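Relative Humidity in a Small Apartment, Part Two

Posted 12th January

The first part of this was written in August and dealt with the dehumidifier running all day and the bedroom closet smelling like a basement. Winter is a different problem. The outdoor air in Zarnlow is cold and holds very little water, the heat is on, and in theory the apartment should be too dry. In practice the bedroom window was wet every morning and the living room was not. I wanted to know where the water was coming from before buying anything else.

The equipment is the same as before: three Gesitz loggers set to record every 15 minutes, a kitchen scale, and the Kuvimum dehumidifier, which has a tank with a marked fill line and a humidity display I don't trust. The loggers were checked against a sealed jar of damp salt, the usual hobbyist method. Two of them agreed with each other. The third reads high by a constant amount, and I subtract the offset in the spreadsheet.

For anyone who skipped part one, relative humidity is a ratio. It tells you how much water vapor is in the air compared with the most that air could hold at that temperature. Warm the air and the figure drops, with no change in the water. A reading in the hall and a reading in a cold bedroom can't be compared until both are converted to something absolute, and I use dew point. If the dew point of the room air is higher than the surface temperature of the window glass, water forms on the glass. That comparison is all I needed, and it took me most of a year to start making it.

The suspects were cooking, the shower, breathing, and laundry. The building (the MacBrayne, for those who asked) has a washer hookup in each unit but no dryer vent, so everything I wash dries on a rack indoors. I had assumed the shower was the worst of these. The mirror fogs, the ceiling drips, and it looks like a lot of water.

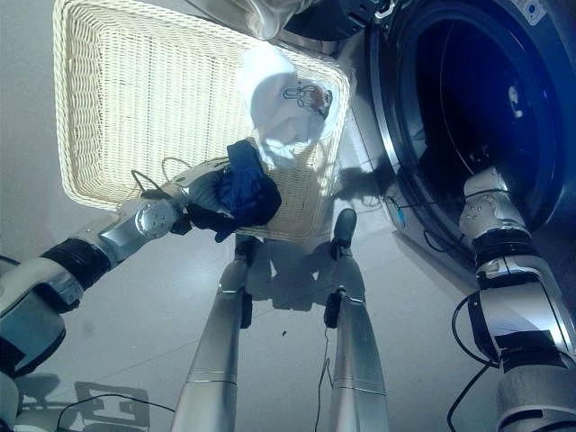

Irfan Sethi asked under the last post whether the bathroom fan was rated for the room, and said that in his place the fan moved so little air that a square of toilet paper wouldn't stick to the grille. I tried the paper. It stuck, weakly. I then ran the fan for 20 minutes after every shower for a week with the door closed, and the dew point in the bathroom was back down to the hall level before the fan went off. The other rooms showed nothing at all. So the shower makes a large, short spike that the fan mostly removes, and it isn't what wets the bedroom window.

Cooking was similar, with one exception. Boiling pasta without a lid raises the kitchen dew point and keeps it up through the evening. A lid fixes most of it. The gas burners on my old stove would have added more water, since burning gas makes vapor, but this one is electric and I left it out.

Breathing can't be fixed. It's also steady through the night, with the door shut, in the coldest room. On nights with no laundry in the apartment the bedroom dew point climbed slowly until morning and the glass had a thin band of fog along the bottom edge. On laundry nights the whole lower pane was wet and there was a puddle on the sill. The difference was large enough that I didn't need statistics for it, although I did them.

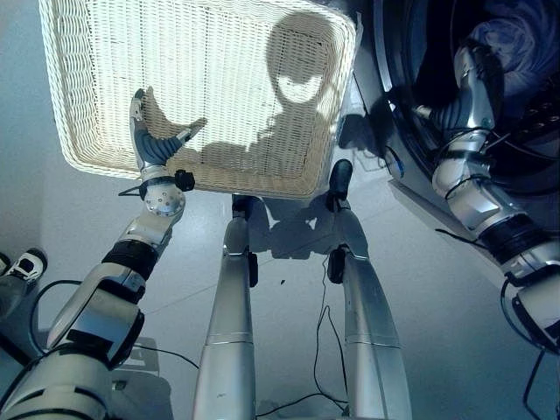 WEIGHING THE WATER

The simple way to find out how much water a load puts into the air is to weigh it twice. Weigh it out of the washer, weigh it again when dry, and subtract. All of the difference went into the room, unless some dripped on the floor.

I did this item by item at first, which was tedious but useful. One bath towel came out of the normal spin 219 grams heavier than its dry weight. Jeans were worse than I expected at the waistband and pockets, where the layers are, and the legs were done long before the rest. Thin synthetic shirts held almost nothing and could have been put away the same evening. After the first few loads I stopped sorting and weighed the whole batch in a tub, with the weight of the tub subtracted.

Two results seem worth keeping.

The first concerns spin speed. The washer has a normal and a high setting, and I had used normal for years on the theory that high was hard on clothes. Running the same towels through a second spin on high took out water that otherwise had to evaporate in the apartment. Spinning water out takes very little electricity. Evaporating it takes a great deal of heat, and in winter that heat comes out of the room and onto the heating bill. I now use high for everything except wool.

The second concerns what happens when a load waits. I sometimes leave clean laundry piled up for a few hours after the cycle ends, and I had assumed this was neutral. The weight hardly changes over that time, so in terms of humidity it is neutral. It does move the start of drying into the evening, though, and the bulk of the water then comes off overnight, with the heat turned down and the glass at its coldest. Starting the same load in the morning gave a lower overnight dew point in the bedroom, even with the rack left in the same spot.
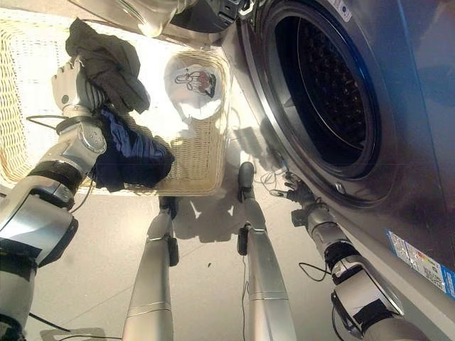 Spacing was the next variable, and I had less success with it. A crowded rack dries slowly in the middle, as anybody would guess. I tried alternating thick and thin items, then all the thick ones on the outside, then a small desk fan aimed along the bars. The fan beat every arrangement by a wide margin. Moving air strips off the damp layer next to the cloth, and the order of the items stops mattering much. The fan doesn't remove any water from the apartment. It only releases it sooner, so a fan alone, in a closed room, gives a higher peak.

That leads to the setup I ended up with. The rack goes in the bathroom, over the tub, with the door closed. The Kuvimum sits on a stool by the sink, well clear of the tub and plugged into the protected outlet, blowing toward the rack. It does both jobs, moving the air and collecting the water, and the room is small enough that it isn't trying to dry the hallway as well. The heat it gives off stays indoors. The tank gets emptied when the load is dry, and I weigh that too. The tank weight and the laundry loss don't match exactly. The tank usually comes up a little short, and I assume the rest leaves under the door or through the fan duct.

Before, with the rack in the living room, the bedroom dew point on a laundry night peaked in the early morning. Now the laundry nights and the other nights overlap on the chart and I can't tell them apart by eye. The band of fog at the bottom of the pane is still there. I wipe it.

Some limits. This is one apartment, with one occupant, on the shaded side of a brick building. The window is double-pane but old, and I'd guess the seal is gone. I didn't measure air leakage, and a windy night changes everything by an amount I can't correct for. I threw out eight nights where a logger had fallen behind the dresser.

The spreadsheet will go up when I've cleaned out the columns that no longer mean anything. If you want to repeat it, start with a scale and one logger in the coldest room. Put the logger away from the outside wall, at bed height.

Comments

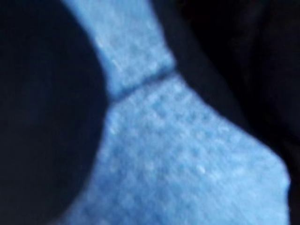
Edivaldo Evangelista: Did you try cracking the window in the laundry room instead? Cold outside air is dry, as you say, and it's free. I do it for an hour with the radiator off and the door shut, and it works fine without a dehumidifier.

Reply from the author: My bathroom has no window, so no. In the living room I tried it twice and the dew point dropped fast, but it came back up within the hour once the window was shut, with the clothes still wet. I'd expect it to work better with the window left open the entire time, and then the comparison is the cost of heating that air against the cost of running the compressor. I haven't done that one. If you have a meter on your radiator circuit I'd like to see the readings.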